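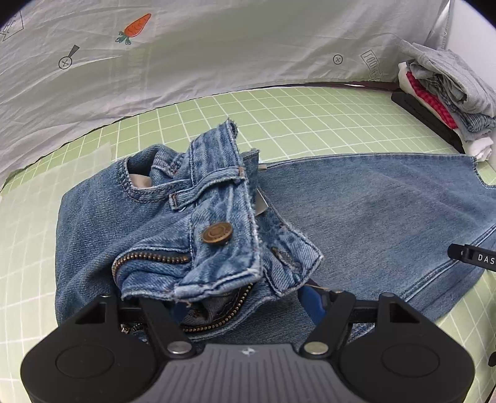 Mirent ハンドヘルドグリッパー Tagle
模倣学習向け教示データ収集用 二指グリッパー(手持ち型)

製品概要 | 仕様 | 構成品 | 収録手順 | データ形式 | 注意事項 | 注文区分
最終改訂:9/8/26

製品概要

Tagle は、作業者が手に持って操作し、把持動作の記録を取得するためのグリッパーです。指先の開閉量、本体の姿勢、本体搭載カメラの映像を同一の時間軸で記録します。記録データは、ロボットアームに同型の指先を取り付けた構成での方策学習に使用します。

対象は主に布製品です。衣類の折り畳み、裏返し、ボタンやファスナーの開閉、ポケット内側の引き出しなど、形状が定まらず手順の記述が難しい作業を想定しています。硬質の小物、包装材、食器類の収録にも使用できますが、指先の初期設定は布に合わせてあります。

遠隔操作による教示では、操作者は指先の当たりを画面越しに判断します。Tagle では作業者が対象物のそばに立ち、手元を直接見ながら操作するため、縫い目の段差や生地の張りに応じた動きがそのまま記録に残ります。記録時にロボット本体は必要ありません。

外装と機構

本体は灰色の中央部と、その左右に配置した黒色の側部ハウジングで構成されています。中央部の外面には縦方向のリブがあります。ハウジングはつや消しです。光沢面の映り込みは学習時の画像に影響するため、オプション品の外装も同じ仕上げで供給しています。

開閉はリンク式です。左右のリンクアームはそれぞれピンを軸に回転し、青色の指先を動かします。左右の指先は連動しており、片側のみを動かすことはできません。片側を対象物の下に差し入れ、もう片側で押さえる動作では、本体側を傾けて位置を合わせてください。

指先は交換式です。標準指先は先端が薄く、重なった生地の間に差し込めます。デニムのような厚手の綾織り、腰帯の折り返し、二重縫いの縁では、先端を縫い目と平行に入れると引っかかりが減ります。薄手のニットでは標準指先の縁が編み目に掛かることがあるため、オプションの丸縁指先を使用してください。

仕様

品名:Tagle ハンドヘルドグリッパー
型式区分:標準型、左手型
把持方式:平行に近い軌跡で開閉するリンク式二指
指先:交換式、青色
本体質量:392 g(標準指先装着時、ケーブルを除く)
記録周期:100 Hz(開閉量および姿勢)
映像:本体搭載の広角カメラによるカラー映像
時刻同期:本体内部の共通クロックによる打刻
操作部:引き金式レバー、収録ボタン
給電:ケーブル給電
記録先:収録端末(別売)
使用環境:屋内、結露のないこと

映像は広角のため、周辺部で直線が湾曲します。歪み補正用の係数は個体ごとに出荷時に測定し、本体内に保存しています。補正前の映像を記録し、補正は変換時に行う方式です。学習側で補正前の映像を使用する場合は、推論時も同じ条件にしてください。映像の四隅の暗い部分は、変換時にマスクを指定できます。

構成品

標準型および左手型には、以下が含まれます。

本体
標準指先 左右一組
接続ケーブル
校正用ゲージ
固定ストラップ
指先交換用レンチ
個体別校正票

収録端末、格子マット、丸縁指先は含まれません。

関連製品

格子マット
作業面に敷く格子柄のマットです。姿勢推定では周囲の特徴点を利用するため、無地の机上や単色の布の上では推定が不安定になります。格子は繰り返し模様であり、格子だけで位置を一意に決めることはできません。作業面の周囲に、形の異なる模様や物品が映る配置を推奨します。背景の布に絵柄がある場合は、収録中に揺れないように裾を固定してください。

Dindberg 収録端末
映像と開閉量を受信し、エピソード単位で保存する端末です。収録ボタンの操作を区切りとして記録し、作業名と対象物の分類を付与します。分類名は収録開始前に登録します。途中で分類名を変更した場合、変更前のエピソードには反映されません。

Grernura 変換ソフトウェア
収録端末のデータを読み込み、姿勢推定、歪み補正、欠落区間の検出、学習用形式への書き出しを行います。処理は一括実行と個別実行に対応します。姿勢推定に失敗した区間は削除せず、フラグを付けて残します。除外の判断は利用者側で行ってください。

収録手順

1. 校正
指先を全閉にし、収録端末で零点を登録します。次に校正用ゲージを挟み、基準開度を登録します。指先を交換した場合は、同じ種類の指先への交換であっても再度実施してください。

2. 作業面の準備
マットのしわを伸ばし、対象物を置きます。次に使用する衣類を作業面の脇に積んでおく場合は、収録の合間に山が崩れていないか確認します。背景の変化そのものは問題になりませんが、一つのエピソードの途中で物品が動くと姿勢推定の誤差になります。

3. 対象物の初期状態
同じ衣類を毎回同じ形に置くと、学習した方策が初期配置に依存します。向き、裏表、前立ての開き具合、裾の位置を変えて収録してください。ジーンズの場合、前立てが開いた状態、腰帯が内側に折れた状態、脚部が重なった状態はそれぞれ別の初期状態として扱います。

4. 環境地図の収録
作業面を見渡すように本体をゆっくり移動させ、周囲を記録します。対象物に指先を近づけた状態から始めると、映像の大半が布で占められ、地図の作成に失敗します。照明を変更した場合、またはマットを動かした場合は取り直してください。

5. 作業の収録
収録ボタンを押し、本体を短時間静止させてから動作を始めます。終了時も静止させてからボタンを押します。指先が対象物の下に入って映像から隠れる区間は許容されますが、開閉量は記録され続けるため、不要な握り直しは避けてください。空いている手を映像に入れるかどうかは、作業ごとに統一します。

6. 確認
収録端末で欠落の有無を確認します。失敗した動作も、途中で持ち直して完了したものは有効なデータになり得ます。分類「回復あり」を付けて保存してください。中断したものは「中断」とします。

デニム衣類での設定

デニムは生地が厚く、縫い目の重なる箇所で厚みが大きく変わります。腰帯、ベルトループの付け根、前立ての下端では、レバーを同じだけ引いても指先の開度が変わります。開度のみから把持の成否を判定する設定は使用せず、映像と併せて判定してください。

ファスナーの開閉を収録する場合、スライダーの引き手が本体の陰に隠れやすくなります。本体を引き手の真上から入れず、斜めから近づけると、開始時点の引き手の位置を映像に残せます。務歯(むし)の列が生地の折り返しに隠れている状態も初期状態の一つとして収録対象に含めてください。

金属ボタンは表面の反射が照明条件によって変わります。露出は自動設定を解除し、収録日ごとに固定値を登録します。色落ちした箇所と濃色の箇所が同じ映像に入るため、露出は明るい側に合わせます。前立ての内側など影になる部分は暗く記録されますが、変換時の階調調整は推奨しません。

ほつれた糸は、指先とリンクの間に入ることがあります。糸を引いて外すと対象物の状態が変わるため、エピソードを終了してから指先を全開にして取り除いてください。リンクのピン周辺に繊維が残ると、全閉位置がずれます。

付属サンプルデータ

購入者には、Tagle で収録したサンプルデータを提供します。収録数は1,442エピソード、作業分類は7種です。分類は次のとおりです。

腰帯を起こす
前立てを開く
前立てを閉じる
ポケットの裏地を戻す
裾をそろえる
脚部を重ねる
山から一着を取る

エピソード数は分類間で均等ではありません。「山から一着を取る」が最も多く、「前立てを閉じる」が最も少ない構成です。サンプルデータは変換手順の確認と読み込み試験のために用意したもので、学習後の成功率を保証する目的では提供していません。

データ形式

エピソードごとに一つのディレクトリを作成し、以下を保存します。

video:補正前のカラー映像
grip:開閉量、全閉を零とする実寸値
pose:位置と姿勢、環境地図の座標系
stamp:各記録の打刻
meta:作業分類、対象物分類、指先種別、個体識別子、校正値
flag:姿勢推定の失敗区間、欠落区間、利用者が付与した印

pose は変換後に生成されます。収録直後のディレクトリには含まれません。映像と開閉量の記録周期は異なるため、学習用形式への書き出し時に映像側の打刻へ合わせて開閉量を補間します。補間前の値も保持されます。

座標系の原点は環境地図の収録開始位置です。異なる地図を使ったエピソードを混在させる場合は、絶対位置を使用せず、直前の姿勢からの相対量で書き出してください。Grernura の初期設定は相対量です。

ロボット側への取り付け

学習した方策を実行するには、ロボットアームの先端に実行用ハンドを取り付けます。実行用ハンドは Tagle と同じ指先、同じカメラ位置を持つ別製品で、手持ち型の本体をそのままアームに固定することはできません。取り付け寸法図は注文時に送付します。

手持ち型で収録した動作には、アームの可動範囲を超えるものが含まれる場合があります。Grernura の可動域検査にアームの機構定義を読み込むと、到達できない区間にフラグが付きます。収録前に作業面とアームの位置関係を決め、到達範囲をマット上に示しておくと除外数を減らせます。

保守

指先は消耗品です。先端の摩耗は校正用ゲージで確認し、ゲージが自重で抜ける場合は左右を同時に交換してください。リンク部への注油は不要です。繊維くずは乾いた刷毛で除去します。レンズ面には圧縮空気を近距離から当てないでください。

外装の清拭には固く絞った布を使用します。アルコールは指先の表面を硬化させるため使用できません。

注意事項

ピンやリンクの可動部に手を入れないでください。
濡れた衣類の収録には対応していません。
ケーブルを持って本体を吊り下げないでください。
指先を装着しない状態でレバーを操作すると、リンクが規定位置を越えることがあります。
映像に作業者の顔や私物が入る配置では、収録前に社内の取り扱い規定を確認してください。

変更履歴

今回の改訂では、露出固定値の登録方法、分類「回復あり」の扱い、可動域検査の説明を追加しました。旧版の校正票は引き続き使用できます。左手型のレバーは12月出荷分から形状を変更します。機構と校正値の形式に変更はありません。

注文区分

Tagle 標準型
Tagle 左手型
標準指先 左右一組
丸縁指先 左右一組
格子マット
Dindberg 収録端末
Grernura 変換ソフトウェア(端末ごとの使用許諾)
実行用ハンド(寸法確認後に受注)

価格と納期は Mirent の見積窓口で案内します。見積依頼の際は、使用するアームの機種、対象物の種類、同時に使用する台数を記載してください。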